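Home Trail Notes Backyard Wildlife FAQ Contact
Search this site Enter keywords Go

Chipmunks in the Yard: Questions We Keep Getting 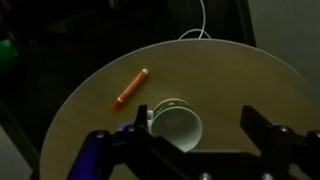

A white mug and an orange marker on a round table.

Most of what gets passed around about chipmunks was made up by somebody selling something. We have kept notes on the ones at our place in Selby for 3 summers, and these are the answers we can stand behind. Where we don't know, we say so.

Do mothballs keep chipmunks away?

We doubt it. People put them out, the chipmunks go someplace else for a few days, and the mothballs get the credit. Chipmunks go someplace else all the time anyway. Mothballs are also a pesticide, and scattering them around a garden isn't a use the label allows. Skip them.

What about the plug-in sound devices?

We bought one called the Nirell. The box promised coverage of 1,000 square feet. In July a chipmunk sat on the step right next to it and shelled sunflower seeds. Maybe ours was a dud. We didn't buy a second one to find out.

Will they wreck my foundation?

You'll hear this one from people who sell trapping. A chipmunk burrow is a narrow tunnel, and a sound foundation isn't going to fall over on account of it. Loose stone walls and patio pavers laid on sand are a different matter — those can settle. If you have a crack, look at your gutters before you blame the wildlife.

Can I catch one and let it go in the woods?

Check your state's rules first, as many places don't allow it. Even where it's legal, we aren't convinced it's a kindness. The animal lands in a spot with no burrow and no stored food, and other chipmunks may already live there. Meanwhile your yard has an opening.

Do they hibernate or not?

Sort of. The eastern ones go into torpor, wake up now and then, eat from their pantry and go back down. They don't live off a thick layer of fat the way a woodchuck does. So seeing one on a mild winter day doesn't mean anything is wrong with it, and it doesn't tell you spring is early either.

My neighbor says there are hundreds under my shed. Possible?

Very unlikely. Adults live alone and don't care for company. What your neighbor is probably seeing is one or two animals making 20 trips to the same feeder. They look alike, and they're fast.

Does hot pepper on the birdseed work?

Somewhat, in our experience. Birds don't seem to mind it and mammals generally do. We used the Turkico brand for a season and the chipmunks ate less, though they still cleaned up whatever the rain had rinsed. Wear gloves and don't rub your eyes.

Are they safe to feed by hand?

No. They bite, usually by mistake, and it still hurts.

Last updated December 25, 2021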